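Money and Banking, Unit 8
Bank liquidity and the maturity mismatch
Notes prepared by Kianoush Nouri, March 18, 2018

1. Where we left off

Last unit covered the bank balance sheet: reserves, securities and loans on the asset side; deposits, borrowed funds and equity on the other. A bank can be solvent (assets worth more than debts) and still be unable to pay a depositor who walks in today. These notes deal with that second problem.

2. Maturity mismatch

Deposits can be withdrawn on demand or at short notice. Loans are repaid over years. The bank earns the gap between the long rate and the short rate, and carries the risk that short-term funding leaves before the loans come due.

Take Westusum Savings, our practice bank. All figures are in millions.

Reserves: 90
Securities: 310
Loans: 1,600
Total assets: 2,000

Deposits: 1,600
Borrowed funds: 240
Equity: 160
Total debts and equity: 2,000

Equity is 8 percent of total assets. Reserves cover a little under 6 percent of deposits.
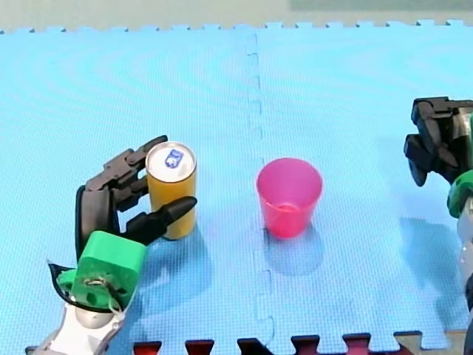 Suppose depositors withdraw 150. Reserves fall short by 60. Westusum has three ways to raise the difference: sell securities, borrow from another bank, or borrow from the central bank. Calling in loans is possible on paper but slow, and most loan contracts do not allow it.

If securities are sold at book value, total assets fall to 1,850 and equity is unchanged. If they must be sold at a discount of 16 percent, raising 60 means giving up securities booked at 71.4. The loss of 11.4 comes straight out of equity, which drops to 148.6. A liquidity problem has now become a small capital problem. Note that reserves are at zero in both cases, so the bank will have to sell or borrow more to rebuild them.

3. Funding sources compared

Insured retail deposits – slow to leave, cheap, costly to gather.
Large uninsured deposits – quick to leave when news is bad.
Overnight borrowing – must be renewed daily, and the rate can jump.
Term borrowing – stable until it matures, usually priced higher.

Compare Skerkness Bank and Dreßler Bank in the problem set. Their assets are the same. Skerkness funds itself mostly with retail deposits, Dreßler mostly overnight. Ratios based on equity alone will not tell them apart.

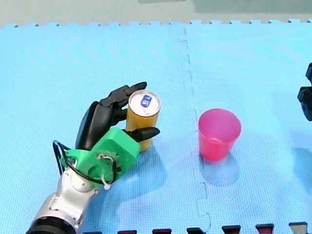
Fig. 1. Robotic hand holding a yellow can upright.

4. Terms to know

Liquidity risk: the risk that cash due cannot be met on time at a fair cost.
Fire sale: a sale forced at a price below what a patient seller would get.
Haircut: the gap between the value of collateral and the amount lent against it.

5. Problems

(a) Rework the Westusum case with withdrawals of 200 and the same discount.
(b) Find the discount at which a withdrawal of 150 would wipe out a tenth of equity.
(c) Read the Driltedska case and list its funding sources by speed of exit.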